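Estíbaliz Pastor still keeps the first chair she ever stripped. It sits by the door of her workshop in Clesside, a little lopsided, and she pats the back of it whenever she walks past – the way other people would pat an old dog.

"I ruined it, really," she says, laughing. "I went at it with coarse paper and took the edges right off. But I was so happy that weekend, and I thought, well, I could do this again."

That was before the move from Dunleavy, before the evening classes, and long before the dresser that took her from November clear through the winter. These days she takes in old furniture from all over the county, and she'll talk about every piece for as long as you let her (I let her, and my coffee went cold twice).
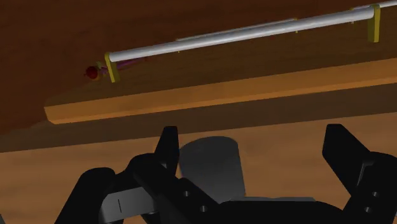
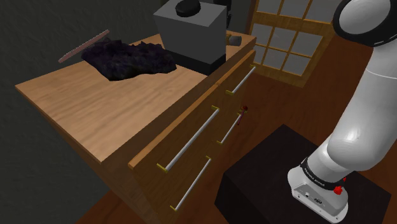
So what should a beginner start with?

"Something small that you don't love yet," she says. "A stool, a little side table. Go with the grain, stop sooner than you want to, and leave it overnight before you decide anything."

Her friend Inmaculada Cordero handles the upholstery, and the two of them have shared a lunch table for years now, arguing happily about varnish. Pastor likes a plain oil finish. Cordero wants shine.

"She'll win on the next one," Pastor says. "It's a writing desk for a lady over in Prondivley, and she's asked for it glossy. I'll do it, and I'll do it nicely, but I'm going to complain the whole way through."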